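一月去了一趟 Burora 的开放日，朋友 Yolanda Correa 给的票。场地在产业园二楼，下午两点开始，要提前登记。我以前只在视频里看过人形机器人，这次想看看它买菜是什么样子。

当天的主项目就是这个：机器人提着购物篮，从木箱货架上挑蔬菜。
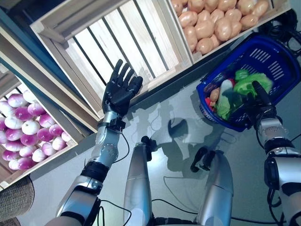
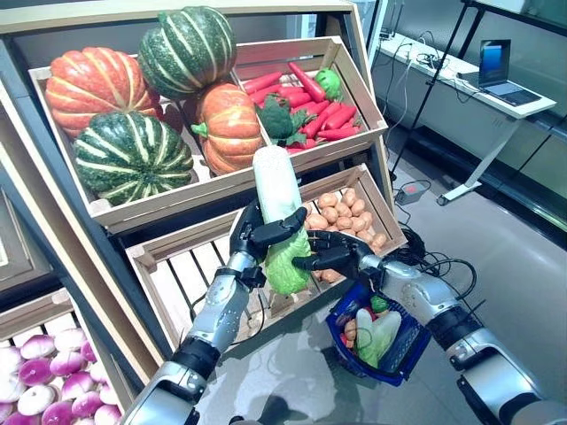 ## 演示的流程

讲解的是 Duván Tello，他在 Burora 做抓取，讲话不快，问什么答什么。规则很简单：观众从一张单子上勾几样菜，工作人员把单子录进去，机器人照着拿，拿完放进蓝色的篮子。篮子一直挂在或者提在右手这边，所以右手能做的动作有限，大部分抓取靠左手。

我看了三轮。第一轮勾的是土豆和白菜，第二轮有人勾了萝卜，第三轮是一个小学生勾的，几乎全勾了，后面排队的人等了很久。

速度比我预想的慢。拿一个土豆，从伸手到放进篮子，我在心里数到二十多。Duván 说现场把速度调低了，平时在实验室会快一些，但没有说快多少。

## 白菜比土豆难

我原来以为土豆最难，圆的，会滚。Duván 说土豆反而好办，个头差不多，表皮也硬，手指合拢就行。难的是叶菜。大白菜头重，外面的叶子又软，捏松了会滑，捏紧了叶子会破。他们的做法是左手先握住，右手再过去扶一下。图二里就是两只手都在白菜上，右手腕下面还吊着篮子。

他给了一个数字：为了练蔬菜这一类，团队前后录了1012次抓取，其中192次是白菜。南瓜录得最少，原因是太沉，目前不让它单手拿。货架上层摆着南瓜，有人问能不能勾，答案是不能，单子上也没有这一项。

失败的情况我看到了一次。第二轮里一个萝卜从手指间滑下来，落回了箱子里，机器人停了几秒，重新伸手，第二次拿起来了。旁边有人鼓掌，工作人员没什么反应，大概见得多了。

## 问答

演示后有半小时提问。记了几条：

- 菜是真的还是假的？真的，当天早上买的，活动结束后员工分掉。
- 手指会不会坏？会。Yhon Cáceres 负责维护，他说手指是最常换的零件，备件就放在后面的柜子里。
- 能不能称重？现在不能，以后想加。
- 什么时候进超市？Duván 说没有时间表，先在仓库里试。合作方叫 Velura，做生鲜配送的，今年会先试一个小仓。
- 多少钱？不回答。

还有一位老先生问能不能帮他挑甜的西瓜，全场笑了。Yhon 认真回答说，听声音这件事他们没有做。

## 几点感受

现场走线比较多，地上有不少黑色的线，从机器人那边一直拖到货架附近。如果真要放在店里，这一点得先解决。Yhon 也提到了，说下一版会少一些线，供电改成电池。

手的动作比我想的细。五根手指能分开动，伸手之前会先张开，停一下再合拢。走近了看，关节的声音不大，和家里的打印机差不多。

不足的地方是看的位置。观众区离货架有一段距离，前面站两排人，后面的就看不到箱子里面了。我是第三轮才挤到前面的。带孩子去的话，建议早一点到。

## 实用信息

开放日每个月一次，名额6组，每组可以带家人。登记在他们的页面上做，要填姓名和电话。停车在地下，从北门进。二楼有饮水机，没有吃的，园区食堂下午不开。

出来以后去附近菜场买了一颗白菜，晚上炖了豆腐。下次开放日的主题是叠衣服，Yolanda 说还有票，我应该会再去。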